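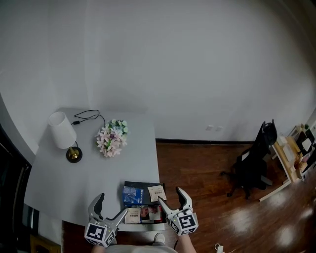

What does the Plumano kit cost to hire? It is 200 pounds a month for a pair of grippers, with the software included and a deposit on top.

Zinhle Ngubane runs the hire side from Plomcombe and has had the job for three years. Most of her customers are small teams who want recordings of ordinary hand work to train a robot arm on.

"They ask about the software first," she says. "Then the grippers arrive and they ask about wrists. You're holding them all morning, so the weight matters."

She tells new users to start with small, light things such as sachets and packets. A packet bends, and people squeeze it too hard. "Open wide, come in slowly, close. If you rush, the recording is no use to anyone."

Gopinath Hegde hired a pair in November for his workshop in Zondton. His team made almost 1,000 recordings before sending the kit back. He liked the rubber pads and the marker cubes, which he says stayed put. He was less happy with the manual.

"The setup pages are in the wrong order – you calibrate before you've been told how to charge it. I rang Zinhle twice."

Ngubane says a new manual is being written. Spare pads can already be ordered separately, and hirers can extend by the week if they email before noon on the last day.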